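Stiltilum Kitchen Scale
Section 4: Weighing with a bowl (tare)

Use this procedure to weigh dry goods without including the weight of the bowl.

1. Set the scale on a flat, level table.
2. Press ON and wait for the display to show 0.
3. Place the empty bowl in the center of the platform.
4. Press TARE once. The display returns to 0.
5. Add the food in small amounts. Read the weight when the figure stops changing.
6. To add a second ingredient, press TARE again and repeat step 5.

Note: The scale turns off after 60 seconds without a change in load. The tare value is lost.

Caution: Maximum load is 2,800 g, bowl included. Do not drop food onto the platform from a height.

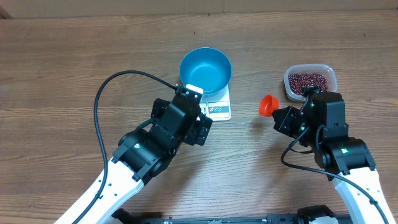

Dried beans should be weighed before soaking. Pick out stones and broken pieces first. Keep the supply in a separate container beside the scale, as with the speckled dark-red beans to the right of the blue bowl, and do not rest it on the platform. A round bowl wider than the platform may be used if the display can still be read. If the reading drifts, remove the bowl, press TARE and start again from step 3.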